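Wie entsteht ein Trickfilm?

Ein Film besteht aus einzelnen Bildern. Im Kino laufen meist 24 davon pro Sekunde ab. Das Auge trennt sie nicht mehr, das Gehirn setzt daraus eine Bewegung zusammen. Beim Stop-Motion-Film wird jedes Bild einzeln fotografiert. Zwischen zwei Aufnahmen wird die Figur ein kleines Stück verschoben.
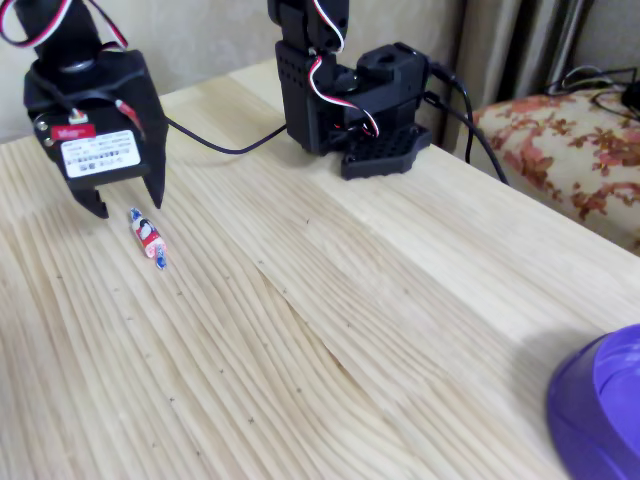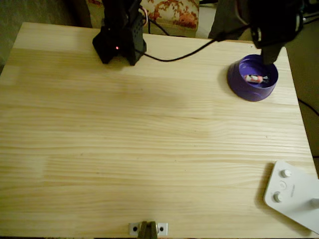
Wie viele Bilder braucht man?

Viele Trickfilmer nehmen zwölf Bilder pro Sekunde auf und zeigen jedes davon zweimal. Das spart die Hälfte der Arbeit. Der Kurzfilm "Lemano" von Tímea Major dauert knapp sechs Minuten und besteht aus über 4000 Einzelbildern. An einem guten Tag schaffte das Team 67 Bilder, also nicht ganz sechs Sekunden Film.

Was steckt in einer Figur?

Im Inneren einer Trickfigur sitzt oft ein Skelett aus Draht oder aus Metallstäben mit Gelenken. Fachleute nennen es Armatur. Es hält die Figur in der Stellung, in die man sie gebogen hat. Darüber kommt eine Hülle aus Knete, Schaumstoff oder Silikon.

Das Gesicht ist schwieriger. Für die Hauptfigur Stedano wurden 34 Münder gebaut, die man einzeln austauschen kann. Für ein A ist der Mund weit offen, für ein M geschlossen. Welcher Mund zu welchem Bild gehört, steht in einer Tabelle.

Warum wird der Ton zuerst aufgenommen?

Die Stimmen werden meistens vor den Bildern aufgenommen. Danach wird der Ton in kurze Abschnitte zerlegt, die genau so lang sind wie ein Bild. So weiß die Animatorin Edit Hajdu vorher, bei welchem Bild ein Wort beginnt. Geräusche und Musik kommen später dazu - Schritte zum Beispiel werden im Studio passend zum fertigen Bild erzeugt.

Was kann schiefgehen?

Wenn die Kamera verrutscht, springt das ganze Bild. Deshalb wird das Stativ festgeklebt oder angeschraubt. Tageslicht ist ebenfalls ein Problem: Es ändert sich ständig, und der Film flackert. Im Studio werden darum die Fenster verdunkelt und Lampen benutzt.

Begriffe

Armatur: bewegliches Gerüst im Inneren der Figur
Einzelbild: ein einziges Foto aus dem Film
Set: der aufgebaute Ort, an dem die Figuren stehen
Storyboard: gezeichneter Plan des Films, Einstellung für Einstellung

Zum Ausprobieren

Lege eine Münze auf ein Blatt Papier und befestige die Kamera so, dass sie von oben darauf zeigt. Mache ein Foto, schiebe die Münze 3 Millimeter weiter und fotografiere wieder. Nach 24 Fotos hast du bei zwölf Bildern pro Sekunde zwei Sekunden Film.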